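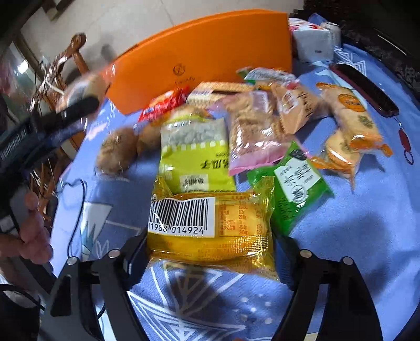
Snacks are harder than blocks

October 7, 2024

Every gripper I've been sent a link to this year has a video of it picking up a foam cube. Good for the cube. My kitchen has no foam cubes in it, so I test with packaged food, and I trust the results more than I trust the videos.

The two I've been going back and forth between are the Kaleo and the Grastmont. Both are hand-held, both have two black linked fingers, and both come with a page of claims about "natural" grasping. I'd been using the Kaleo since June and had mostly stopped noticing its faults. The Grastmont was supposed to fix them.

Did it? Some. The linkage has less side play, and I like the shorter handle. But the sales page says it handles "any deformable package," and I don't buy that. Crinkly film is nasty stuff. The fingers close, the wrapper folds, and you feel a firm grip on what is mostly air. I did 20 tries each with puffy wrappers. The Kaleo dropped 11 and the Grastmont dropped 12, so you tell me where the extra money went.

Flat packets lying on cloth are a different problem. You have to get the tips down low on both sides and squeeze without plowing the tablecloth into a ridge. Come in too high and you just pinch the top seam. I still can't do it the same way twice, and I doubt anyone's policy trained on my hands will either. 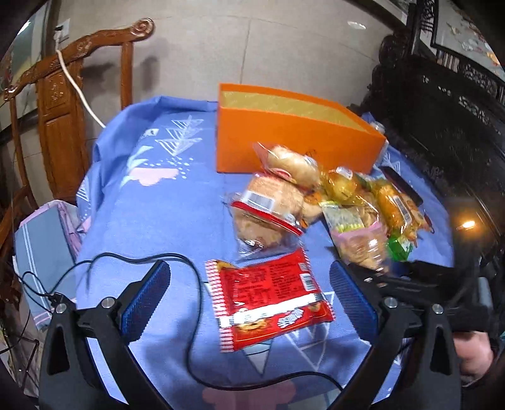 Lining up on the red packet, one pad on either side.

Then there's the cable. It always ends up looping right where I want to work. A clip on the handle would cost pennies. Crichton sells one, naturally, as an accessory.

As for the software, Flusteck's logger gave me error 601 twice and the help page for it is blank. I went back to my old script.

I'm keeping the Kaleo for now. If someone has a pad material that holds slick film without gluing itself to paper labels, write to me, and please skip the cube video.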